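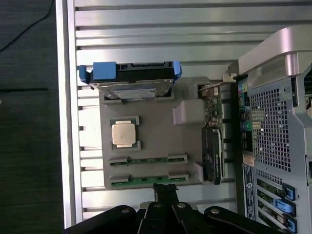

**Progress report to the Skinner Fund: PC assembly bench, Gremham workshop**

October 8, 2023

Work on the assembly bench has gone on since our August report. The practice tray is now in regular use. It is a mock motherboard, grey, and it lies on the slotted aluminium panel next to a complete tower, so learners can compare the parts in front of them with the back of a real machine.

The tray takes a CPU in its socket frame, two memory modules held by end clips, a 3.5-inch hard drive in its caddy and a graphics card. The drive caddy has blue tabs and the tower has blue latches on its expansion slots. We have asked tutors to point these out early, as beginners tend to reach for a screwdriver first.

**Use so far**

- 63 learners have completed the basic session against a target of 50.
- Sessions last 40 minutes. We tried a longer one in August and went back.
- The memory exercise takes up most of the time. Many people are nervous of pressing hard enough.

**Spending**

The panel and fixings came from Sternico and were paid for in full from the first instalment. The tower was a donation from Prarna and has cost us only cleaning materials. A small underspend on parts has been carried forward to the second instalment.

**Problems**

The clips on the memory slots wear quickly and we have replaced 2 sets. Cables on the bench also need a proper route to the back of the table. We have not yet written the instruction sheet for the graphics card, which was due last month.

**Next period**

We will finish the sheet, order spare clips and start evening sessions at Gremham library. Attendance figures for those will be in the next report, along with receipts for the clips.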